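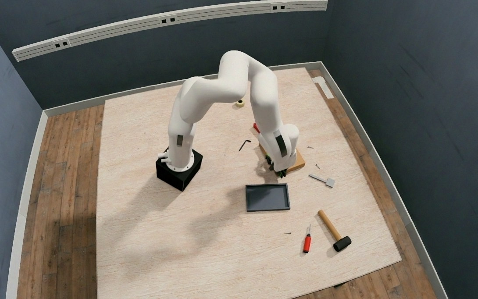 By Korano

Tips for recording practice runs at a simulated workbench

I've been recording runs for our little pick-and-place learner at Drerkico since August, and the folder is up to 1,336 of them now, so I thought it was time to write down the small habits that have saved me the most grief (and a few I wish I'd picked up sooner!).

Warm up before you save anything. My first 10 runs of any session are clumsy, full of little hesitations and second thoughts, and a learner will happily copy every one of them. I drive those with recording switched off, usually with a cup of coffee next to me, and then I start for real.

Keep sessions short. I stop after 70 runs, even when it's going nicely, and on a Sunday I might only do 20. Tired hands cut corners, and it's a miserable job weeding those runs out later.

Slow down for the grasp. Come down from above, pause just long enough to see that the part is between the fingers, and close gently. You can move as briskly as you like once you're clear of the board.
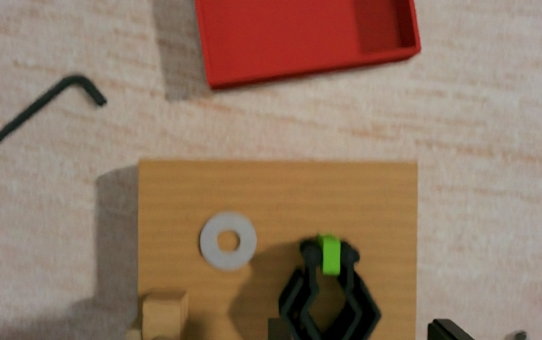

Green block at the fingertips, washer lying flat on the board.

Watch through the close view as well as the wide one. I used to drive by the wide view alone because it felt more natural, and I was forever bumping things that I'd have spotted close up. If you can't tell in the close view whether you're lined up, back off and come in again.

Name your runs the same day. We keep ours in Prorkska, with the task first, then the layout, then a number, and a word or two about anything odd. "Slipped, picked up again" is plenty.

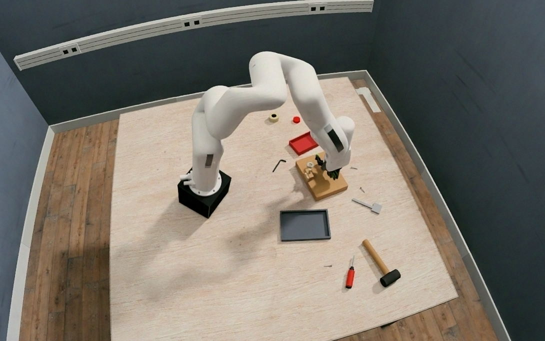

Clutter is worth planning, and I'm fonder of it than most people in our group. Start with a bare bench by all means, but don't stay there for long, or the learner gets flustered the first time it meets a stray tool. I like a hex key off to the left of the block and a couple of screws to the right, with the bigger things like the hammer well forward, and I nudge one or two of them between batches. Write down what you moved.

Keep your failed runs too, in a folder of their own. Ours is called Brouwer, after a practice layout we gave up on, and I still go digging in there whenever a new batch looks strange.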